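# Durar Household Skills Center Introduces Revised Packing and Sorting Course

The Durar Household Skills Center has approved a revised version of its short course on packing and sorting, which will be taught in its ground-floor practice room beginning in December. The course covers the preparation of paper bags, the grouping of small household articles, and the order in which a bag is filled and unpacked. Enrollment is limited to 14 participants per group, and each session runs for 65 minutes.

The revision follows a review of the center's existing program by Eyerusalem Derese, Director of Instruction, and Desta Abera, who coordinates the practical sessions. Their report recommended that participants spend more time handling articles and less time on written exercises. It also recommended a smaller set of practice articles, so that groups on different evenings work with the same materials and can be taught from the same notes.

Under the new arrangement, the first two sessions are devoted to light articles that keep their shape. Sponges, toy vegetables and other small pieces are packed into open paper bags, taken out again and repacked in a different position. Heavier and breakable articles are introduced from the fourth session onward. The third session is set aside for individual practice, with an instructor present.

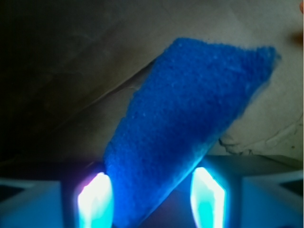
*A blue foam sponge from the packing exercise.*

The blue sponge was retained from the earlier course at the request of the instructors. According to the report, a foam article is well suited to beginners and can be placed flat, on its edge or upright. Participants are asked to try each position and to note which one leaves the most usable space on the floor of the bag. The sponges are kept for practice only and are not issued for cleaning.

"We wanted people to begin with things they already know from their own kitchens," said Ms. Derese. "A sponge and a carrot are familiar to everyone who comes through the door. The attention can then go to the bag, to how it is opened and to what goes in first."

Preparation of the bag now forms a separate part of the course. Participants are taught to open a kraft paper bag fully, to turn the top edge outward, and to set the bag on a firm surface before anything is placed inside. The previous course notes gave this step a single paragraph. The revised notes give it two pages, with guidance on bags that have been used before and on the point at which a worn bag should be set aside for recycling.

Adanech Gidey, who prepared the notes, said that reused bags would remain in the program. Creased paper behaves differently from new paper, she explained, and many households keep a supply of used bags at home. Participants will practice with both kinds and will be shown how to flatten a fold in the base before packing. The center accepts donations of clean, dry paper bags at the front desk throughout the year.

Food and cleaning articles receive particular attention. The notes state that real produce should not share a bag with a used sponge or cloth. Toy vegetables are used in the early sessions, allowing instructors to demonstrate the arrangement of mixed articles without handling food. When the group moves on to groceries in the fifth session, the two categories are packed apart and labeled.

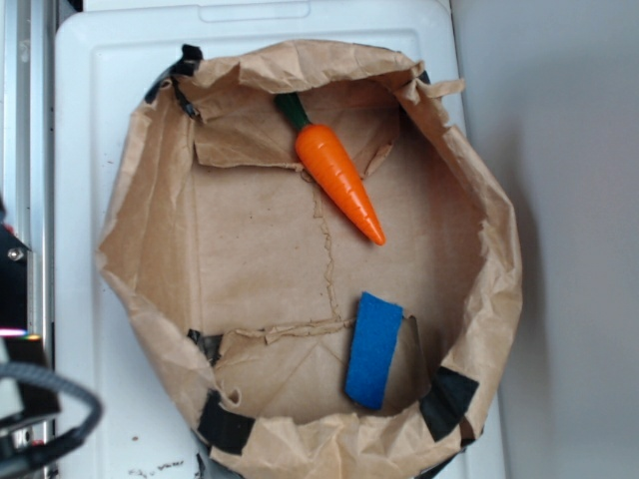
Spacing is the other subject to which the revised notes give more room. In the opening exercise, two articles are placed in one bag with open floor left between them, and participants then decide where a third should go. The exercise is repeated with articles of different lengths. Instructors do not prescribe a single correct arrangement, but participants are expected to explain their choice to the rest of the group and to repeat it on request.

Unpacking is taught in the same session. Articles are removed one at a time and returned to their place on the shelf, and the bag is folded along its original creases where these can still be found. Mr. Abera noted that the earlier course had left this work to staff at the end of the evening. It will now be counted as part of the session, and participants should plan to remain until it is complete.

The Center has set aside 1,083 paper bags for the coming term. Small household articles, including sponges and toy vegetables, have been sorted into sets and stored in the cabinet beside the practice room door. Instructors are asked to sign for a set at the start of each session and to report missing or worn pieces to Ms. Gidey before the next group arrives.

No previous experience is required. The course is open to adults and to young people accompanied by a parent or guardian. A total of 60 places will be offered over the term, and applicants who took part in the earlier version may enroll again. Those who need a seat at the table, large-print notes or other assistance should indicate this on the enrollment form.

Evening sessions will be led by Nandi Zwane and daytime sessions by Sosina Araya. Both instructors taught the previous course and contributed to the review. Participants may change from one group to the other once during the term, provided that a place is available and the front desk has been informed in advance.

Enrollment forms may be collected from the front desk or requested in writing. Completed forms should state the preferred group and any earlier courses attended at the center. Applicants will receive written confirmation of their place, together with a copy of the course notes and directions to the practice room. Participants are not required to bring bags or articles of their own to the first session.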